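Keep the old phones

My sister-in-law Thitima thinks I have a problem. She came over in December, opened the drawer under the microwave looking for a corkscrew, and found what she called the graveyard. Old phones, dead chargers, cases for phones we don't even own anymore. She wanted to drive the whole lot to the recycling bin at Zekton that same night (she's like that, and I love her for it).

I said no, and I've been arguing with her in my head ever since, so let me argue here.

First of all, a phone that's a few years old is still an amazing little thing! It plays music, it's an alarm clock, it holds recipes while you cook. My grandmother bought a Sezer radio in 1977 and it sat on her kitchen counter until she died, with tape on the back and one knob missing. We paid $600 for a phone and we're supposed to be sick of it before the case wears out? Come on.

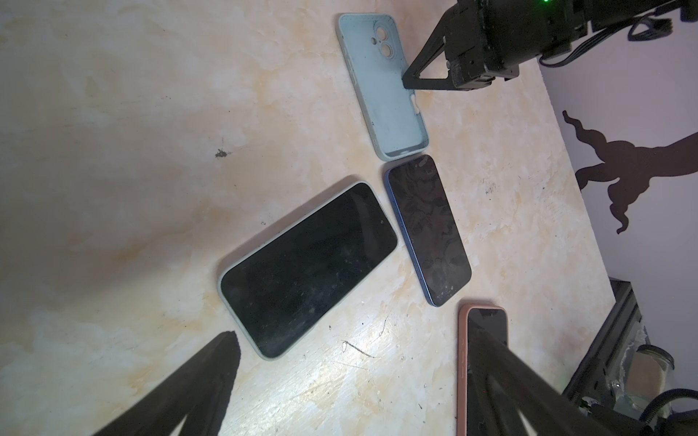
And then there's the cases. I know, I know. Thitima's big point was that an empty case is trash, plain and simple. But our neighbor Nermin Karabulut has three kids who all get hand-me-down phones, and she has knocked on my door more than once asking if I had something that might fit. A bit of dish soap and an old toothbrush and a grubby case is perfectly fine again. Why would I pay Tillier $17 for a new one?

I'll give Thitima this much: a drawer isn't a plan. If you're going to keep old phones you have to take them out now and then, lay them on the table, wipe off the dust and see which ones still turn on. If the battery is swelling up, it goes, no discussion, and it goes to a proper drop-off and never in the kitchen trash. Get your pictures off first. I had 151 of them stuck on one phone, mostly of the dog, and I would have been heartbroken.

So the drawer stays. I did move the corkscrew, though.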